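Cleaning FAQ – the questions I get most

I'm Janelle Fajardo and I look after 6 holiday units at Plellonden, so I scrub a lot of bathrooms! Your emails keep landing on the same few topics, so I've put my answers on one page.

Can I use a green scourer on white glossy surfaces?
I do, but gently. The sponge side does most of the work and I only flip to the scrubby side for marks that won't shift. Try a spot low down first, and if it drags or squeaks, add more water (I'm a bit heavy-handed with water, my sister reckons I flood the place).

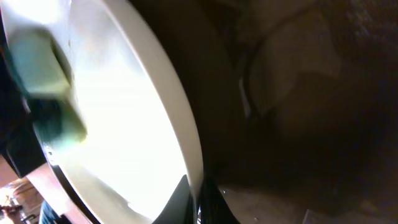
Long diagonal strokes suit me better than little circles, and I go over the curve under the rim last. Then a rinse and a dry cloth, or you'll get streaks the minute the light hits it.

How often do you change your sponges?
Bathroom ones get 3 weeks at most, then they go in the bin. I buy them in packs of 12 and keep the bathroom ones in their own tub with a lid – never, ever in with the kitchen lot.

What cleaner do you use?
Mostly dish soap and warm water, with bicarb for the stubborn bits. Please don't mix bleach with anything else, even if your auntie swears by it.

Do you do carpets?
Sorry, no. I've got one vacuum and a bad knee.

Can I book you for a one-off clean?
Sometimes! January is chockers but winter's usually fine. Send me the suburb and how many bathrooms and I'll get back to you in a day or two.

Last updated Jul 29, 2021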